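Drorkdale Rugby Supporters - mailing list
Print this message | E-mail this message

Subject: Re: Saturday at Nolgate and the coach
Date: Thu 21 February

> Is the coach still going to Nolgate, and is it worth it
> after the last two results? My brother-in-law says we'll
> get hammered in the scrum again.

Hello everyone, and thanks for asking, because I know a few of you have been wondering the same thing and were too polite to say so!

Yes, the coach is going. It leaves from the Egan Street lot at 9 sharp and there are 15 seats left as I write this. The fare is still 30 for the round trip, and kids under ten ride free if they share a row with a grown-up. Please bring a proper coat - the open side at Nolgate catches every bit of wind coming off the river, and I say that as somebody who sat there all afternoon last August and was cold even then. 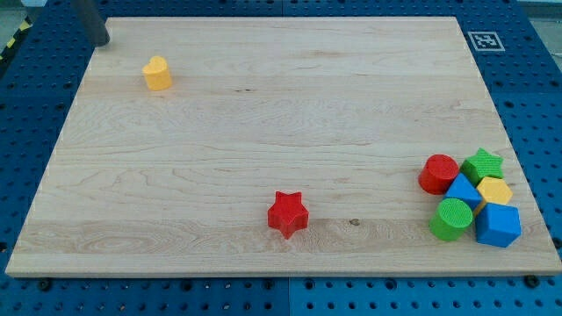 As for the scrum, I'm more hopeful than your brother-in-law. We went backward against Nolus, no question, but we had a flanker filling in at hooker and a bench made up mostly of under-twenties. Our own pack is nearly back to full strength now. What worries me more is the defense out wide. By the last quarter against Nolus our back line was scattered every which way, like those colored blocks on the maple board, and their wings simply ran through the spaces. If we can hold our shape for the full eighty minutes (and kick a bit less, please, I beg them) I think we have a real chance.

The gate at the Nolus game was 446, by the way, the best we've had all season, and it made a lovely noise. It would be wonderful to bring a good crowd of those folks along to Nolgate. Reply to me off the list if you want a seat, and tell me if you need the front because of your knees or your stomach.

See you at the lot, and bring something to share for the ride home!

Your coach organizer

Comments

proproud: Two seats for us please. I'll bring the lemon bars.

backrow_dad: Agree on the kicking. We gave the ball away all second half.

eastgate: Is there parking at Egan Street all day, or do we get towed?

Recent messages
- Lost scarf at the Nolus game
- Under-twelves need boots, any size
- Clubhouse breakfast before home games
- Season ticket renewals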